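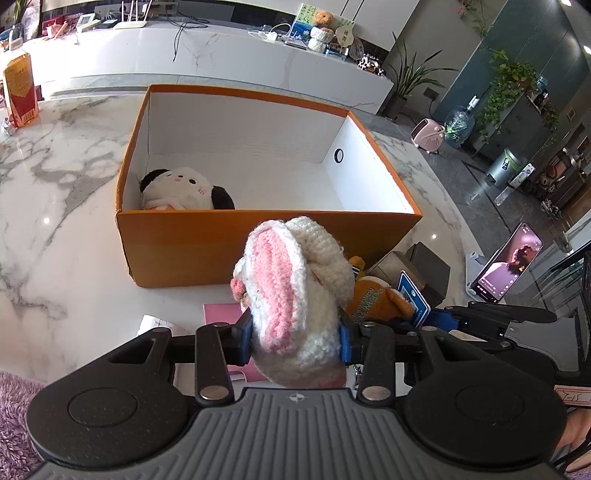 The Tilahun group at Zurnbridge studies how robots can learn to pick up and put away soft household objects from demonstrations given by people. Demonstrators work with hand-held grippers at an ordinary table, and the motion of the tool and the view from it are used together to train a single control policy. Plush toys make up a large share of the object set. A crocheted toy in fluffy cream yarn, held between the two blue finger pads, gives way under pressure and offers few flat surfaces, and its long ear can hide much of what lies behind it. The open cardboard box on the marble-patterned table, with its bright orange rims and white interior, is the kind of container used in the placing task.

The current collection, named Tindine, contains 3,455 demonstrations. Of these, 2,300 were used for training in the results reported on this page. The remainder are reserved for later studies of two-handed work.

The policy was tested on 168 placing trials with toys absent from the training set. Performance was highest on short, rounded toys. Long ears and loose limbs remained the main source of failed grasps — most often when two toys lay in contact.

Project lead: Hiwot Habte
Data collection: Obsa Sisay, Saron Belay
Policy training and evaluation: Nahom Negash

Page last revised December 16, 2019. Requests for access to the Tindine collection should be addressed to the project lead.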